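Jatside Chess Club

Jatside Chess Club is an amateur chess club in the town of Arnholm. It was founded by Slavica Stojanovska, a school teacher, and plays in the Tuominen League, second division. Home nights are Tuesdays, upstairs at the Marton building.

History

Started as a lunchtime group at the Jatside works. Stojanovska was brought in to teach beginners, stayed on, and moved the whole thing to the Marton building after the works canteen shut. First league season ended with the team in last place. Next season was better – fifth, with 2 boards drawn on the final night to stay clear of the drop.

The club was formally registered on 22/03/2005. Before that it had no bank account and match fees were kept in an envelope. Membership reached 50 at its highest, most of them juniors. It dropped off when the school bus timetable changed and has been lower ever since.
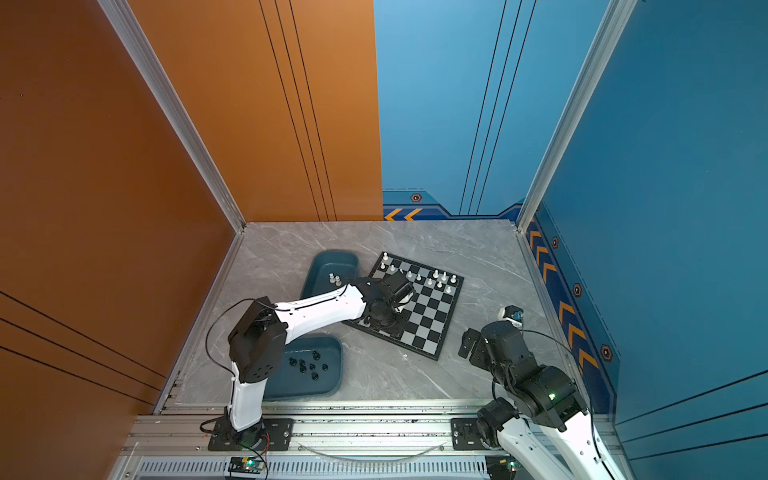
Azra Angelovski took over as captain from Stojanovska and still holds the post. Under Angelovski the first team won promotion once, went straight back down, and won the Arnholm Cup. The cup final went to a replay after a dispute over an illegal move on board three. Result of the replay: 3–2.

Format and rules

League matches are played over 5 boards. Home team has black on the odd boards. Clocks are required, players bring their own if the club runs short. Touch-move applies in all club games, including freindly ones. Phones off.

Juniors under 18 play free. Adults pay by the season or by the night. Visitors get one night free.

Equipment

Early sets were wood and mostly incomplete – missing pawns were replaced with bottle tops for at least one season. Plastic sets came in later. Boards are a mix of roll-up vinyl and folding. A demonstration board hangs in the junior room, used for openings lessons on the first Tuesday of the month.
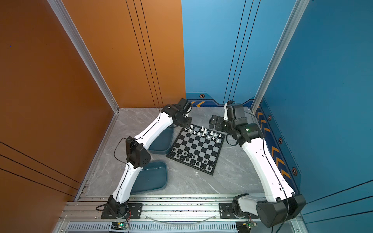

A chessboard on a gray marble-patterned surface.

Events

The main event is the December Rapid, open to all, one day, six rounds. Prizes are small. Entries are taken on the door untill the first round is paired. There is also a blitz evening in summer and a simultaneous display when a strong enough guest can be found. Angelovski has given the display twice.

The club newsletter, Back Rank, came out on paper for several years. Now irregular, by email only. Old issues are kept at the Arnholm library, local shelf, incomplete.

See also

Tuominen League
Arnholm Cup
Marton building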